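How to oil a wooden tabletop without buying the whole kit 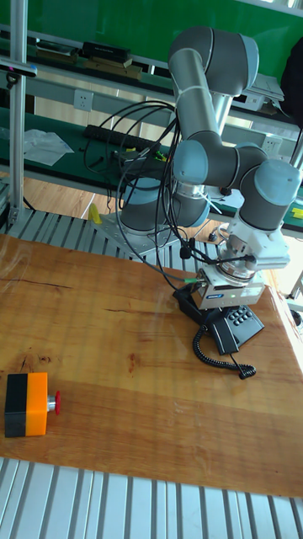
Most guides to table oil read as if the tin wrote them. I'm doubtful about three coats, and more doubtful about the special cloths. An orange-brown top with a few darker streaks in the grain and a soft sheen, like this one, doesn't need sanding back to bare wood just because a label says so.

Wipe it with a barely damp cloth and let it dry. Try the oil on the underside first - Postma and Tisdale both looked the same to me. Rub a thin coat along the grain, wait 30 minutes, then wipe off everything that's left. Repeat the next day if it looks patchy.

Kobe Mertens swears by 2 coats every October. I've skipped years and seen no difference.

Lay oily rags flat outdoors to dry. They can catch fire in a heap.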